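Bathroom shelf clearout, Nellham flat

Gallery no. 31. Tanveer Janjua here, typing fast, sorry. Finally moved everything off the bathroom shelf at the Hundbridge end of the flat. Two evenings, mostly wiping. More pics when I get to the hall closet.

What stayed: daily stuff only. Toothpaste, brushes, one mug to stand them in. What went: hotel soaps, dried up hair gel, a Gutico shaving set I never opend. Gave that to my cousin.

New shelf is a Teuber, the narrow one. Took 2 tries to get it level. Screws in the box were too short so I used my own.

Old mug had a crack, so a new one. Went back and forth on color for way too long. Teal won. Goes ok with the tiles, I think.

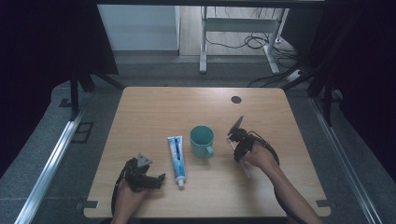

Toothpaste and the teal mug, out on the table. White tube, blue band.

Does a mug work as well as a proper brush holder?
Fine for two brushes, but rinse it out every few days becuase water sits in the bottom and goes slimy.

Hall closet next, probably January. Coats first, then the shoe pile.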